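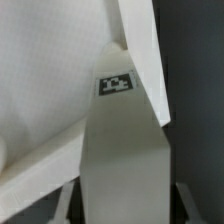
Stirkska Matte White Glaze Paint

Stirkska is a water-based finish for ceramic, primed metal and most rigid plastics. It dries to a soft matte white with a very fine texture, close to unglazed porcelain. We sell it for planters, lamp bases, canisters and other rounded pieces where a gloss paint would show every brush mark.

Coverage and drying

One can covers 18 square feet in two thin coats. Leave the first coat for 14 hours before you put on the second, longer if the room is damp. Full hardness takes 20 days. You can handle the piece before then, but don't stack it or wash it.

How to apply

Clean the surface with dish soap and let it dry. Sand anything shiny with fine paper. Use a foam roller on curves and a small soft brush around rims and handles - work the paint out thin and don't go back over it once it starts to set. Bare metal needs Gakiron primer first.

Please note

Not for surfaces that touch food or drink. Not for the inside of planters. Outdoor pieces need a coat of Andska clear sealer, which makes the white slightly warmer.

Sizes and matching

Sold in a single can size. The color is number 93 on the Murthy card, and the same white is available as a spray for small touch-ups. Spray and brushed paint look a little different side by side, so keep to one or the other on large areas.

Brushes and rollers wash out in warm water. Store the can upright, away from frost.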